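Leave the Tables Alone

Shared workrooms go wrong at the windowsill first. A ledge is at the right height, it gets good light, and it belongs to no one, so a bag goes down on it and small things collect beside the bag. The table keeps its one sheet of paper.
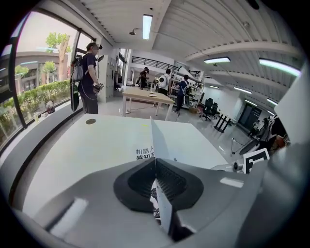

What a table is for

I worked for 2 years in a room at Citness with long tables along every wall, and every one was full by Friday. Katalin Virág wanted more of them. I think she was wrong. A bare table in the middle of a room is worth more than four full ones, and I would sooner spend the money on floor outlets.

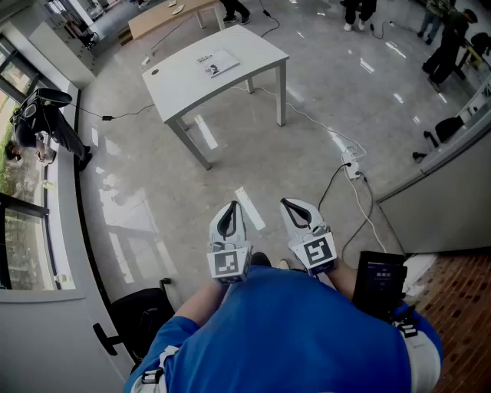 White table, with a power strip on the floor beside it.

Cords are my other complaint. Lozano quoted us $165 for a cover strip and we put it off - a mistake.

Light matters less than people say, once there are big windows and enough fixtures overhead.
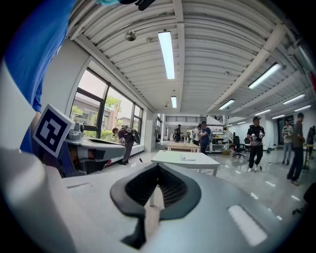

Should every table have a cable hole?
Only the ones that stay put. A table that moves every week is better off plain.

Shelves should take whatever has no home. Put them at the back and let them look crowded. I don't mind a full shelf - I mind a full table.

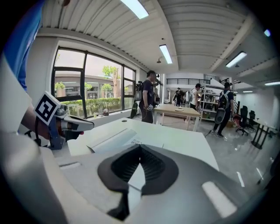

Light wooden table at the center, stocked shelving behind.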